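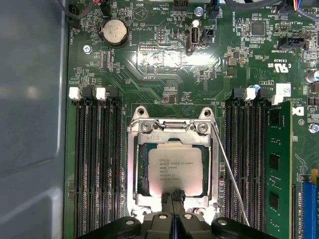 Wedding and Event Chauffeurs Wanted, Turnora Car Service, Salinas

We are a family-sized company that drives brides, grooms, grandparents and the occasional very nervous best man, and with the busy season coming we would love to welcome two new chauffeurs by the end of February. If you like people, like driving, and don't mind a little rice on the floor mats, please read on!

What the work is like

Most of our trips are weddings, with proms, anniversaries and airport runs filling in the rest. You'll pick up your car at the Baka Street garage, go over the route with Diane Robichaud in dispatch, and stay with your party until the last ride home (which can be well past midnight in summer). Shifts run 28 to 30 hours a week in season, and a bit less in winter.

What we ask of you

A clean driving record and a valid license with passenger endorsement, or a willingness to get one. We pay the fees and Munther Zoubi will ride along with you while you learn. You should be comfortable in a dark suit, patient with photographers, and able to help with a long dress without stepping on it.

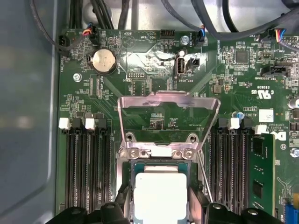
How to apply

Send a short letter and your driving history to Babita Negi, Turnora Car Service, 216 Baka Street, Salinas, or drop in any morning before 11 and ask for her. A letter in your own words is plenty, and there's no need for a fancy resume. We write back to everyone, and there is usually coffee on.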